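3.2 Where people went when it got hot

I'll admit I went into this part of the study expecting the splash park at Clerkdale to win by a mile. It's free, it's loud, and every parent I know swears by it! But of the 92 households who kept a weekend diary for us in September, far more wrote down the library, the ice rink café or the covered market at Indow (my own favourite, I should say, so I checked those entries twice).

What they wanted was shade and a seat. Water came a good way behind – even for families with small children, who I'd have bet on. People also stayed longer indoors, and quite a few made a whole afternoon of it, with lunch and a wander round the shops. Cost mattered less than I'd thought, though the diaries only ask about the day itself and say nothing of bus fares.

Chung Gardens is the odd one out. It has trees, benches and a pond, and it still hardly shows up. I suspect the walk from the station, which is about 1,000 metres with no cover at all, and I come back to that in Section 4.

Figure 2. Two robot arms at a wooden work surface, in an enclosure with orange-red floral panels.

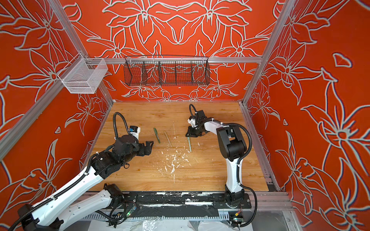 The Astance diaries, which I turn to next, were kept by older residents, and they tell a rather different story about evenings.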